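Ticket: Katholm kitchen, bowl task, demos rejected at import
Opened by: Manríquez lab, teleop desk
2nd November

Problem as reported: the operator records demonstrations of the bowl task in the simulated kitchen using the Utudent hand controller. The session looks fine while driving. When the recordings are loaded into Clotamov for training, a large share of them fail the check on gripper state. The message is "gripper command and gripper width disagree" and it gives a step number. 379 demos were loaded and 90 failed.

Setup: one arm, two-finger gripper, kitchen scene with the black four-slot toaster and the shelf of jars. The scene file has not changed since August. The controller was replaced after that, same model, firmware left as shipped.

What we tried first

Reloaded the failed demos one at a time. Same result, same step numbers.

Reinstalled the import tool. No change.

Turned the contact stiffness on the fingers down and recorded a few short demos. The fingers sank into the rim of the bowl and the bowl slid around during the lift. Put the stiffness back where it was.

Swapped the USB cable on the controller. No change, but the old one had a loose end so it went in the trash.

Views pulled from the saved renders while checking that the cameras were all there:

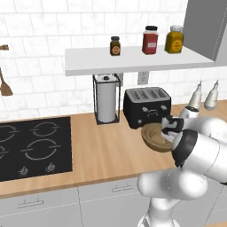
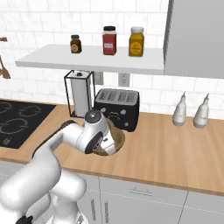
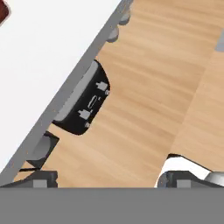

Katholm kitchen, bowl task. First two: room views with the bowl at the toaster. Last: hand view, fingers open.

The cameras are not the problem. The hand view is worth keeping on screen when you replay a failed demo, as it is the easiest place to compare the fingers with the trigger trace.

Replayed one failed demo with the trigger trace plotted under the finger width. The trigger value drops to zero for a few steps in the middle of the carry and then comes back. The fingers do not have time to open by any amount you would notice, so the bowl stays put and the operator has no idea anything happened. Clotamov compares the two columns line by line and rejects the file.

Checked the other failed demos the same way. All of them have the drop. The shortest one is 4 steps.

Cause: the new controller goes into its power saving mode if the stick is held still, and the trigger reads zero until it wakes up. Operators tend to hold the stick still right before they set the bowl down, while they line it up. The people who drive fast had almost no failures, which had us looking at operator technique for too long.

Fix

1. Close the recorder.
2. Open the controller settings and turn power saving off. It is under Device, not under Power.
3. Unplug the controller and plug it back in. The setting does not take until you do.
4. In the recorder, set "hold last trigger value" to 8 steps. The default is 0.
5. Record one test demo. Hold the stick still for a slow count of thirty with the bowl in the gripper, then put it down and save.
6. Load that demo in Clotamov before recording any more.

Test demo passed on both desks. Recorded a short batch afterward and all of it loaded.

Old demos: do not patch the trigger column by hand. Two were edited that way before this ticket was opened and they no longer match their own replay. Those two are deleted. The remaining failed ones are in the rejected folder and will be recorded again.

Still open: the recorder should warn when the trigger drops while the fingers are closed. Filed as a separate request with low priority. The setup page for the desks still shows the old controller and needs new steps for power saving.

Status: solved, leaving open until the rejected demos are redone.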